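Home | Features | Machines | Opinion | Archive | Subscribe

The Easy Part Is Buying It

A hand-held gripper is sold as the cheap way to teach a robot about housework. Somebody still has to keep its fingers straight.

By Heather Waaka

Print this story | E-mail this story

The sales pitch for the Wondetton hand tool fits on a postcard. Carry it through a home, squeeze the grip, fold the cloth, and let the camera on top collect what a robot arm will learn from later. No arm to bolt down, no safety fence, no engineer on site.

I heard a version of that pitch twice before I got to Clustthorpe, where Sevim Yaman runs the repair bench for a fleet of 43 of these tools. She has a less cheerful version. On the morning I visited, 4 of them were in pieces in front of her and another had just come back with a note taped to it that said "feels mushy."

"Mushy is a pin," she said. She was right, as far as I could tell. A linkage pin at the left finger joint had worn enough to let the tip wander. With the jaws shut, the pads met a hair off center. A person picking up a towel would never notice, since a person corrects for it without thinking. The arm that learns from the recording has no such talent.

Yaman's routine starts with the jaws all the way open. She presses each fingertip sideways with her thumb, then sights down the pads to see that both lean in by the same amount. Next come the larger pivots down by the body. Those get a drop of thread lock and a quarter turn, and she wants them left alone overnight. The maker's manual allows an hour. She thinks whoever wrote that had never shipped one back.
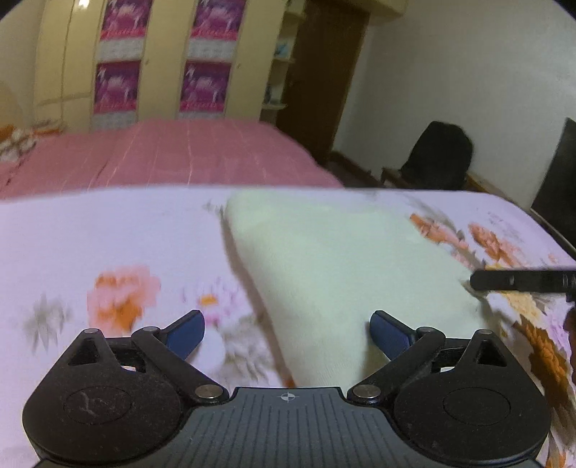
Cloth is what she worries about most. Hard objects forgive a sloppy gripper because they stop the fingers where they are. A thin sheet lets the pads close completely, and any twist in the linkage shows up as a pinch that slides. Lint builds up on the pads too. She wipes them with a damp rag after every 21 sessions and replaces them after 71, numbers she arrived at by ruining a lot of pads.

Oğuzhan Öztürkmen, who handles the software side, checks each tool by recording a full open and close and comparing the tip positions with the last good one. If they have drifted, the tool goes to Yaman. If they haven't and the operator is still complaining, it goes to Yaman anyway.

I asked him how much of the older data came from tools nobody had checked. He took a while to answer. "Some of it," he said. "We didn't start the check until June."

That bothered me more than it seemed to bother him. The company calls its collection "field-proven," and I could not find anyone who would tell me what the proof was. Tarık Canpolat, who sells the tools out of the Skumstead office, said the training software smooths over small errors. He may be right. When I asked for a test showing how large a small error can get, he promised to send one. I am still waiting.

Meanwhile the bench keeps its own records, in pencil, in a ledger with a cracked spine. Each tool has a page. Number 21 has three. Yaman has changed both its pads, one pivot and every pin it owns, and she would like to throw it in the river. It went back out the afternoon I was there.

Reader comments

Fouzia Qureshi: We run the older Xue grippers and the pins are the same story. Has she tried a bushing at the finger joint? Ours last much longer now.

benchrat: An hour for thread lock is fine if the threads are clean. They never are.

Dale in receiving: Would have liked to see what a set of pads costs. That's where they get you.

Print this story | E-mail this story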